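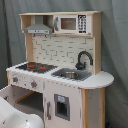 About Menudier

Menudier runs pretend-play rooms for children under six. We began with one room above the Flukent arts centre and now look after 3 rooms, all within a short bus ride of each other. Families book by the session, and nurseries and childminders can book a room for a morning.

Each room is set up as a small part of a home or a high street. There is a post counter, a shoe shop, a bedroom with dolls' cots and a kitchen. The kitchen is the one most children go to first, and it is the one parents ask us about most often, so we have put some details on this page.

The play kitchen

We chose a wooden kitchen with white panels because it is easy to wipe down and fits in with the other furniture. It is child-sized. The hob has its red rings on the left of the worktop, the sink is over to the right, and the hood and microwave are up above. A child standing at the hob and another at the sink can both get on without being in each other's way.

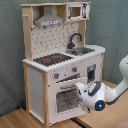

Pans, wooden food and cups are kept in labelled boxes in the cupboard by the door. Staff bring out one or two boxes at a time and change them during the session. We do not use real food or water in the kitchen. Children are welcome to bring a small toy from home, but please put a name on it.

At the end of every session the children help to put things back. After they leave we wipe the worktop, knobs and sink, and check the screws and hooks. Anything damaged is taken out the same day and goes to Pavliuk, the joinery workshop that repairs our furniture.

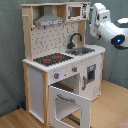
The play kitchen, with hood, microwave, hob and sink.

Who we are

Menudier was set up by Nadiia Hrytsenko, a former nursery teacher, who still leads the Tuesday and Friday sessions. There are 9 of us on the staff, most part time. All session leaders hold a paediatric first aid certificate.

Over 238 families are registered with us at present. Registration is free and lasts until the following July, when we ask everyone to fill in the form again.

Bookings for the kitchen room open 2 weeks ahead. Groups of more than eight children should ring the office first. Our booking system is run by Zetus, and confirmations will come from their address.

Page last updated 18 Oct 2022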